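Glenys Llewellyn
2018-09-10

Thread on the drawer fault, for people who asked why we pulled the April numbers. It's long.

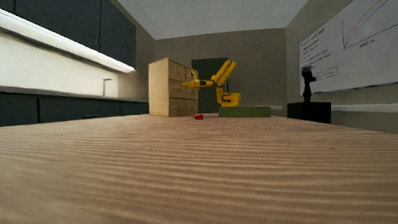 Ffion Prosser replied within a few minutes: was the arm pushing too hard the whole time, or only when a drawer stuck? If it was the whole time, I'd want to know before I run the same controller on our bench.

Only when a drawer stuck. But the limit that should have caught it was off the whole time, so yes, check yours before you run anything.

Background. The task is drawer opening. Small yellow arm, wooden chest of drawers, one red block on the table. The arm gets to a drawer, takes hold of a knob and pulls. We train in simulation and then run the same policy on the bench. The project is called Hallach, and the controller is Balemance, which we wrote ourselves.

In April we ran 800 simulated trials and were happy with them. Then we moved to the bench and broke a drawer front on the first afternoon.

What happened: the middle drawer was swollen and stuck in its track. The arm took the knob and pulled. The drawer didn't move. The arm kept pulling, the command kept growing, and the knob came out along with a piece of the front. The gripper swung back and hit the edge of the arm's own base.

No one was hurt. I was standing closer than I should have been. We had a rule about staying behind the tape while the arm is live and I had stepped over it to look at the knob. That's on me and it's in the report.

First guess was the gripper. We took the fingers off, checked them, put them back on. Nothing wrong there. Second guess was the force sensor. We spent four days on the sensor. It was reading fine.

The real cause was a unit mix-up. The force limit in the bench config was meant to be 40 newtons. The loader in Balemance treated any value without a unit as a raw motor value and scaled it up. The limit it was really using came to 240. The arm can't make 240, so in practice there was no limit at all.

Why the simulation didn't show it: the simulated drawers never stuck. Each one slid with the same low friction, so the arm never came near 40, let alone 240. All 800 trials ran with a broken limit and not one of them touched it.

So the April success rate is a number for drawers that always open. It says nothing about what happens when one doesn't. That's why it's been pulled. It may go back up with a note on it, I haven't decided.

We went back and jammed the middle drawer in simulation on purpose. With the old config, the pull force climbed until the solver gave up and the chest tipped over. With the fixed config the arm stops at 40, holds for a moment, lets go and backs off. That test took less than an hour to write. We should have had it in April.

A second problem came up while we were at it. When the arm gave up on a drawer it went home in a straight line, and if the block was lying near the lower right corner of the chest, the path went right through it. In simulation the block just got shoved. On the bench it could get pinned against the chest. The arm now lifts first and then moves sideways.

Changes so far. The loader refuses any force value that has no unit. The limit is printed on the screen at startup, and a person has to read it and press a key. Drawer friction is random in every simulated run, and a share of the drawers are locked outright.

The bench also has a hardware cutoff now, separate from the software. Kuo had asked for one last year and I said the software limit was enough. It wasn't.

Ffion asked again, further down, whether the old Pamell fork has the same loader. It does. If you copied your config from there, open it and look for the line that sets max pull. If it's a bare number, put the unit on it and don't power up until you've seen the right value printed back.

Still open: the release. When the arm lets go of a stuck drawer it sometimes catches the knob with the lower finger on the way out. It's slow and it's under the limit, but it tugs the chest a little. I don't have a fix yet.

The jammed drawer test is in the main branch. The config change is there too. Bench runs are on hold until the release problem is sorted out, and I'll add to this thread when they start again.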